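Notes for my talk: The waiting room, the sofa and the floor under it
22nd September
By Struan MacKinnon

Good afternoon, and thank you for coming to Cukville. I will speak slowly and I ask you to stop me when a word is not clear. English is my third language, and furniture has many words that I learned only from invoices.

(Wait until the people at the back have a chair.)

My subject is small. I want to speak about one kind of room – the room where people sit before something else happens. It has a sofa, a carpet, a window with shades, and a few wires that somebody needed. At Wuveo we clean and arrange such rooms. We have 397 of them in our list now, and I have visited most of them myself, usually early in the morning.

First part: the sofa.

When a customer chooses a sofa for a waiting room, he looks at the front of it. The person who cleans looks at the seams. A sofa with button tufting has a small hole at each button, and crumbs go into the hole and stay there. Under the brush they go deeper. We use a soft narrow nozzle on the low setting, one row at a time, from the window side to the door side. After this we use a cloth that is damp, and then a second cloth that is dry.

For pale leather I am strict. No kitchen spray. No baby wipes, even if the package says they are gentle. Test the product on the back, low down, and wait one night. If you do not know whether it is leather or only looks like leather, treat it as the more delicate one until you find the label. The label is often under a seat cushion, but when the cushions are fixed it can be under the whole sofa, and then you need two people.

(Tell the story of the blue jeans here, if there is time. Do not tell it if we started late.)

Second part: the carpet.

Carpet tiles with stripes are very forgiving. This is the reason why offices buy them. A gray stripe beside a darker stripe hides a coffee mark for months, and the mark is found only when the tile is lifted. So I ask my people to walk the floor with a lamp held low. In one building of our customer Wondau we replaced nine tiles that everybody had believed to be clean. The building has 2,709 tiles, so nine is a good result, and I said this to the customer.

Vacuum first along the stripe, then across it. Move the sofa at least one time each year, in November for most of our rooms, when the calendar is quiet. Lift it. Please do not push it. A pushed sofa can pull up the edge of a tile, and an edge that is lifted will catch a foot.

Third part: the outlet in the floor.

I like a floor outlet very much. It permits a lamp to stand near the sofa without a long wire from the wall. But the cover collects dust around its edge, and if it is brass it becomes dull. Use a dry brush for the edge and a dry cloth for the top. Never pour or spray anything there. Before you put the sofa back, check that no leg will stand on the cover. At Sitthichai we found a leg exactly on it, and the cover had a bend which cost 707 to repair, together with the visit of the electrician.

A cable that crosses open carpet is a different matter. If it is there for one afternoon, lay it flat and near to the wall. If it is there for longer, give it a cover strip or take a shorter way. I check cables before I check dust.

Fourth part: the light.

Shades down, strip of daylight at the bottom – it is the usual condition. The sun comes in low and touches the same part of the carpet each day. Turn the loose cushions, if you have them. If the sofa has its end to the window, look at that armrest every season and compare it with the other one.

(Now the slides. Do not speak during the first ones. Let them look.)
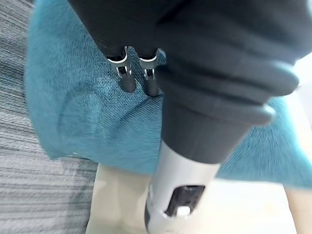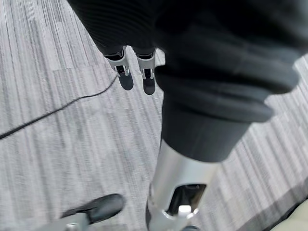

Striped carpet and a cable on it, in the slide just before this line.
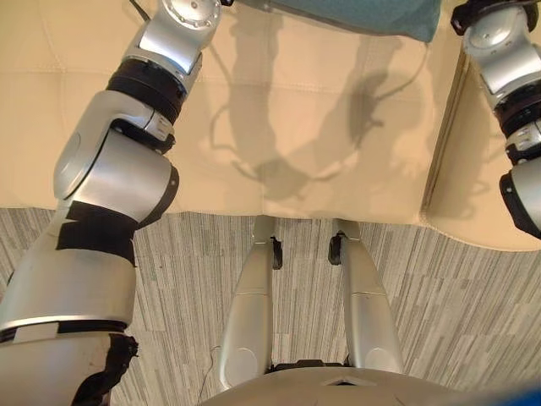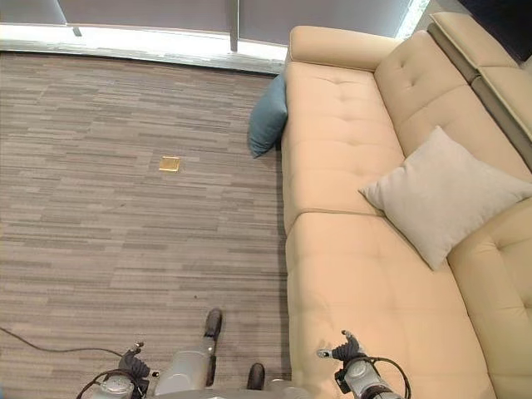
Amara wrote to me after I gave a shorter version of this talk that she does not agree about the brass. In her rooms she polishes the floor covers two times in a year, with the power switched off and a very small quantity of paste on the cloth, and she has had no trouble with it. She also thinks that one move of the sofa each year is too few, and that twice is the minimum when people eat in the room.

Contact: Wuveo, Cukville office | © Wuveo | Back to top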